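Simulated trials cut failed grasps on small parts, Stodwood group reports

Posted Dec 24, 2025

A method for choosing which simulated training episodes to keep, and which to throw away, has lowered the failure rate of a table-top picking policy, according to a report released by the manipulation group at the Stodwood laboratory. The work concerns small items standing close together, where a gripper has little room to come down between neighbours.

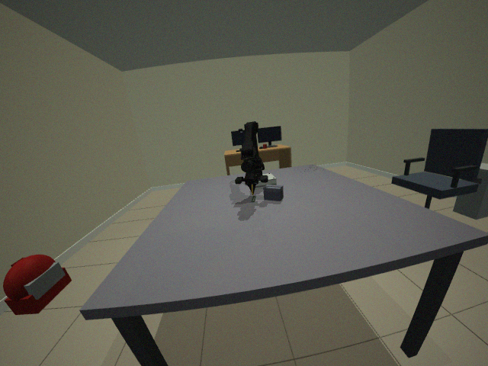
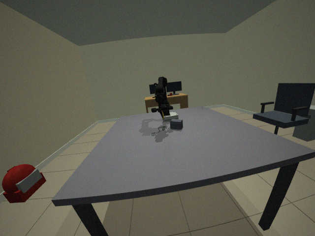 Simulated arm and gripper over small objects on the test table. Renders: Prernine project / Stodwood

The method is called Matić. It scores each simulated episode by how far the outcome depends on details the simulator is known to model poorly, chiefly contact friction and the way light objects shift when touched at an edge. An episode is replayed with those quantities slightly altered. If the grasp succeeds in most of the replays the episode is kept. If it succeeds only at the original settings it is discarded, even though it would count as a success in the usual scheme.

The group began with 1352 successful episodes generated in the Prernine environment, a rendered room with a single arm working at a large table. After scoring, 611 remained. A policy trained on the smaller set was compared with one trained on all of the episodes, using the same network, the same number of training steps and the same starting weights.

Both policies were then given 334 test layouts that had not been used in training. The filtered policy failed on 20 of them. The report gives the comparison policy's failures only as a plot, in which the figure is more than double that.

"Most of what we removed were grasps that worked by a narrow margin," said Dragica Berisha, who led the study. "The policy was learning to copy them, and a copy is never exact. A grasp that needs the friction value to be right to the second decimal place is a poor thing to copy."

The gain was not even across layouts. It was largest where a low, flat item lay beside a taller one, and the fingers had to descend without touching the taller item first. With objects well apart the two policies performed almost the same. For layouts in which one object rested on another the filtered policy was slightly worse, which the authors put down to how few such episodes survived the scoring.

Replaying episodes adds to the computing cost. Haris Radonjić, who wrote the scoring code, said the replays took longer than the training itself in the first version. The current version stops replaying an episode as soon as its score can no longer reach the threshold, and most discards are now decided early. The threshold was set by hand on a separate group of layouts and was not changed afterwards.

All of the results are from simulation. The room, table and lighting were held fixed for the main experiment, with only the objects and their positions varied. A supplementary run with altered lighting gave a similar ordering of the two policies, but the authors describe it as too small to draw a figure from.

Dušan Jurić of the Posstead robotics unit, who was not involved in the work, said the selection step was simple enough to be tried by other groups without changing their training code. He questioned the choice of quantities to alter. "They picked friction and mass because they already suspected them. Camera placement and joint delay would be on my list, and a kept episode may still be fragile in those respects."

The report acknowledges the point. It notes that altering more quantities at once raises the number of replays sharply, and that a first attempt to include joint delay left too few episodes to train on.

A trial on a physical arm is planned for February at Posstead, using the same policies without further training. Dušan Dervishi and Dragica Yordanov will run the tests. The scoring code and the list of retained episodes are to be released with those results.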